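My first precinct caucus (and I'm hooked)

I've voted in every election since I turned 18, but until June I had never set foot in a precinct meeting. What was I waiting for? It was great!

We met at 7 p.m. in the back of the Mercado on Tondby Street, with the folding chairs packed in so tight that I had Despina Dobre's tote bag on my foot all night. Our precinct has 516 registered voters and only two delegate seats, so I figured it would be settled before I got there. Nope! Eight people put their names in, and every one of them got to speak.

Margareta Crăciun talked about the Kinberg bus cuts and had the whole room nodding. Tarmo Lukoševičius wants the ward to push for 3,000 new housing units, and boy, did he get questions (mine was about parking, sorry Tarmo). Then we voted on paper, went to a second round, and Margareta and Dzintra Petrauskas got the seats. I'd backed Tarmo in round one and I still walked home grinning.

The resolutions came last. Ours on library hours passed, after a long argument over the word "shall" - I was on the "shall" side.

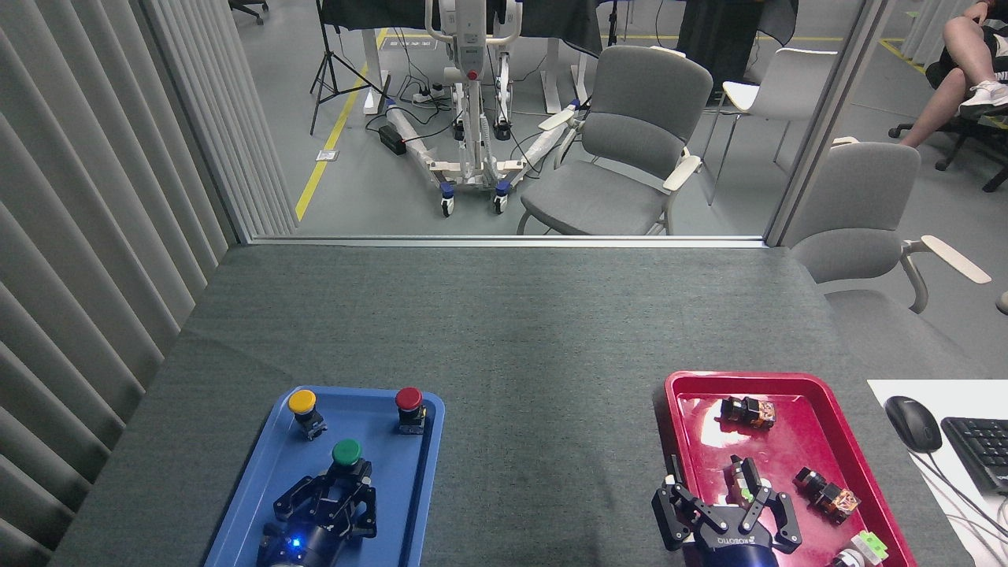

What's next

The ward convention is coming up, and alternates are still needed. Manikandan Subramaniam is keeping the list, so grab him after the Urulo Park cleanup if you want on it. I've already signed up, and I'm bringing lemon bars!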